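4. Loading the drawers for the first time

Before you begin with this section, the Plinwood cabinet must stand in its final place and the four feet must be adjusted as in section 3. If the cabinet still moves when you push it with one hand, please go back and adjust again. A loaded cabinet is much harder to level.

You need: the cabinet, the goods in their carton, a dry cloth, and the label sheet from the accessory bag.

4.1 Preparing

1. Remove the transport tape from the three drawer fronts. Pull it slowly and downward, so the paint is not damaged.

2. Open and close each drawer two times over the full length. The movement should be even. A light resistance in the last part is normal for new runners.

3. Wipe the inside of the drawers with the dry cloth. Do not use oil or furniture spray on the runners.

4. Put the carton on the floor at the left side of the cabinet, with the flaps folded to the outside. Leave the space in front of the drawers free.

Note: Glass jars and bottles should be unpacked on a table and not from the floor.

4.2 Filling order

Always fill from the bottom to the top. The bottom drawer takes the most weight, up to 18 kg. The middle and the top drawer take 14 kg each. These values are for goods spread over the whole floor of the drawer.

1. Pull out the bottom drawer by its handle until you feel the stop.

2. Place the heavy goods first, at the back. Cans stand upright, with the label to the front.

3. Place light packages, for example snack bags, in the front part. Do not press them under the edge of the drawer above – the bag can tear when the drawer closes.

During filling, the middle and the top drawer may stay a little open, as long as they are empty. The bottom drawer should be the one that comes out the farthest. A light bowl can remain on the top surface, where the raised lip runs along the edges. 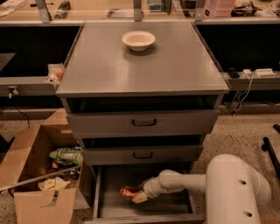

4. Close the bottom drawer completely before you load the middle one. Push in the center of the front, with a flat hand.

5. Repeat the steps for the middle drawer and then for the top drawer. Keep the top drawer for small things which you need every day.

CAUTION: Never pull out two loaded drawers at the same time. The cabinet can tip forward. If small children are in the room, mount the wall bracket (section 6) before any loading.

4.3 Checking after loading

1. Open each drawer slowly, one after the other. Nothing should touch the drawer above.

2. If a drawer comes back out by itself, the cabinet leans to the front. Empty the drawers and turn the two front feet out by a half turn.

3. Write the labels and stick them under the handles, not on them.

4. Check the screws of the handles again after 2 weeks of use. Tighten by hand only, with the small key from the accessory bag.

Continue with section 5, Cleaning and care.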